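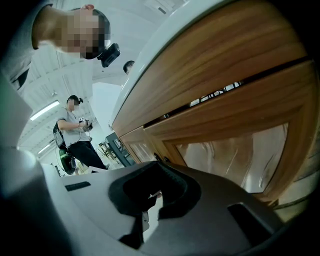

*Wood grain on the cabinet, from very close and from below.*

# Freshening Up Tired Wood Cabinets Without Stripping Them

March 23, 2019

I put this job off all through January, and then I did the whole kitchen in one weekend and felt silly for waiting! If your finish is dull and a bit sticky but still in one piece, you probably don't need to strip anything. (If it's peeling, you do. Sorry.)

**What I used**

- dish soap and warm water
- mineral spirits
- a fine gray scrubbing pad
- Medeiros wipe-on finish, satin
- lots of lint-free rags

**1. Take off the hardware.** Doors can stay up if they're awkward to get down. I bagged my knobs and wrote the door number on each bag - 18 bags by the end.

**2. Wash.** A squirt of soap in a bucket, a well-wrung rag, then a rinse with plain water. The grease hides right above the stove and along the bottom edges, so get down low and look up. Let it dry overnight.

**3. Wipe with mineral spirits.** Windows open, gloves on. This gets the old polish off, and I had years of it.

**4. Scuff.** Go lightly, always with the grain. You only want to knock the shine down. Vacuum, then wipe again.

**5. Wipe on the finish.** Thin coats! My friend Shirley Nuttall talked me into folding the rag into a tight little pad and I get far fewer drips that way. Wait 30 minutes before you decide it looks bad - mine was streaky at first and leveled out nicely. I did two coats, a day apart.

Lay the used rags flat outside to dry, never in a heap, as oily ones can catch fire by themselves.

Knobs went back on Monday night. I still have one left over and no idea which drawer it belongs to.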